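Renilton concierge requests, readme

Version 5. Maintained by Hajar Bouazza. Ask before you build anything on top of it, the column names moved again in November.

What this is

4000 written requests sent to the Renilton desk, the luxury travel and event side, mostly motor racing weekends, yacht shows, opening nights, a bit of tennis. One row per request. Each row has the text the client typed (cleaned up), the kind of event, what was asked for, and how the desk tagged it. No prices. No client names.

Put together so the routing tool could learn which desk gets what. Hospitality suites to one team, transfers to another, tables and hotels to a third. Before this it all landed in one inbox and Anong Boonchu sorted it by hand before breakfast.

Files

requests.csv — the main table
tags.csv — list of tags with one-line meanings
splits.csv — row id plus train, dev or test
changes.txt — what moved between versions, not complete before version 3
notes folder — odds and ends from the labelers, read if you're stuck

Everything is UTF-8, comma separated, quotes around any field with a comma in it. If your spreadsheet turns the row ids into dates, import them as text.

Columns

row_id: text, starts with R
event_type: race, regatta, stage, tennis, private, other
party_size: number or blank. Blank means the client didn't say. It does not mean one
lead_days: days between the request and the event, capped at 70
ask: the cleaned text
tag_1: the main tag, always filled
tag_2: second tag, often blank
source: web, phone, partner

Phone rows were typed up by whoever took the call so they read diffrent. Shorter, lots of abbreviations. "Hosp x2 plus car" is a real row. Train on them seperately if style matters to you.

Where the rows came from

2000 rows from the Renilton web form. The rest is split between the phone log and two partners, Sarnley and Girnach. Sarnley does helicopters and airport cars, so its rows lean hard toward transfers. Girnach is a villa agency and their clients write long. Some of those asks run to a full page with the dog's meals in it.

Partner rows came with the partners' own tags. Those were dropped and redone to match ours. The old ones aren't in the release, write to Sabina Vrabec if you need them.

Labeling

Two people per row, third one if they disagreed. Hicham Belhaj wrote the guide and settled the leftovers. The guide is in the notes folder, last edited a while after labeling started, so early rows follow a looser version of it. Worst spot is paddock access against hospitality suite. Clients use the words as if they were the same thing and in the first batches so did we.

Rules that trip people up:

A table at a trackside restaurant is dining, even on race day.
A yacht with a view of the circuit is hospitality. A yacht for the week is charter.
"Meet a driver" goes under access. A driver for the car is transfer. Yes, the model mixes these up.
Anything for a pet goes under household. 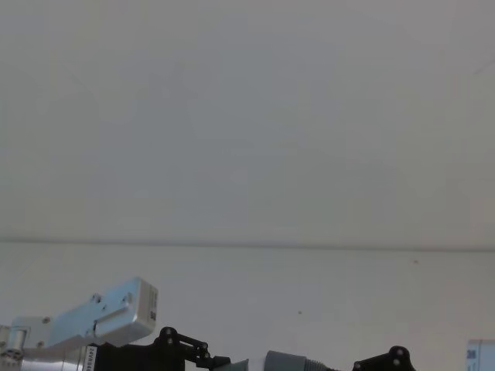

Cleaning

Names, phone numbers, emails, hotel room numbers and flight numbers replaced with placeholders in square brackets, NAME, PHONE and so on. Script first, then a read through by Nesma Saber. Team and circuit names were left in, the tool needs them. Greetings and signatures cut. Spelling left alone.

Requests the desk refused are not here. Same for anything sent by or for someone under 18.

Duplicates: exact ones removed. Near duplicates stayed, assistants tend to paste the same ask for several bosses and that's normal traffic for us. The split keeps them on the same side, so don't reshuffle without checking.

Known problems

party_size is wrong when the client wrote "me and the usual group". Somebody guessed. Ignore it on those.
lead_days is negative on a few phone rows, typed up after the event. Drop them.
Mostly English. Some French and Italian, not marked.
Racing is way over half of it. Don't expect much on stage or tennis.
tag_2 was optional until version 4, so a blank there tells you nothing on older rows.

Use

Routing and search, inside Renilton and with the two partners. Not for scoring clients, not for guessing what anyone can afford. Not for auto-replies either — we tried a small one and it promised a grid walk to a man asking about parking.

Don't pass the files on. If a partner wants a copy they get it from us, with the current changes file.

To do

Mark language per row
Redo the paddock and hospitality rows in the early batches
Ask Sarnley for winter transfers, we have next to none
Fix the tag list, "villa" is in there twice

Contact

Hajar for the files, Hicham for tags, Nesma for anything that looks like it slipped past the cleaning. Send the row id, not the text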